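Belcombe Club Results – read me first

Hi! I'm Diệp Thân and I put this together because I was sick of looking up old club handball scores in four different places. It's one set of match results for the Belcombe league, typed up from the printed programs and the score sheets that clubs were kind enough to lend me (thank you, Holamcombe, for the shoebox). Last updated Oct 3, 2018.

What's in it

There are 617 matches in matches.csv and 803 player lines in players.csv. A player line is one person in one season, so somebody who hung around for years shows up again and again. Nine clubs are covered, and the short codes for them are in clubs.csv – please use the codes when you join files, as two clubs changed their names and one changed back again.

Columns in matches.csv

match_id – just a number, no meaning to it
season – the year the season started
home, away – club codes
home_goals, away_goals – full time only, no overtime
overtime – y or n, blank if the sheet didn't say
venue – as written on the sheet, spelling and all
source – P for program, S for score sheet, B for both

If the program and the score sheet disagreed I went with the score sheet. There's a note in the notes column every time I did that, so you can undo it if you trust the programs more than I do.
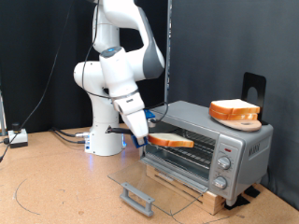 Robotic arm putting a slice of bread into a toaster oven.

Things that will trip you up

Gasberg played half of one season at the Nieto hall while their floor was being fixed. Those games are still listed as home games for Gasberg, so if you're working out home advantage you'll probably want to drop them. Filter on venue and you'll catch the lot.

Cup games aren't in here. I started on them in February and got as far as the first round before I ran out of sheets, and half a cup seemed worse than no cup at all!

Goalkeepers are a mess before the newer style of score sheet came in. Saves were written in the margin or not at all, so a blank means "not written down" and a zero means somebody really did write a zero. Please don't fill the blanks with zeros (I did this myself in the first version and made one very good keeper look terrible).

Checking

I picked 50 matches at random and typed them in a second time from scratch. Anything that didn't match got fixed, and then I reread every sheet from the same club. There will still be typos in the players' names – some of that handwriting is wild.

Using it

Go ahead, use it for whatever you like. A mention of where you got it would be nice. If you spot a wrong score, send me the match_id and a photo of whatever you're reading from, and I'll put the fix in the next update.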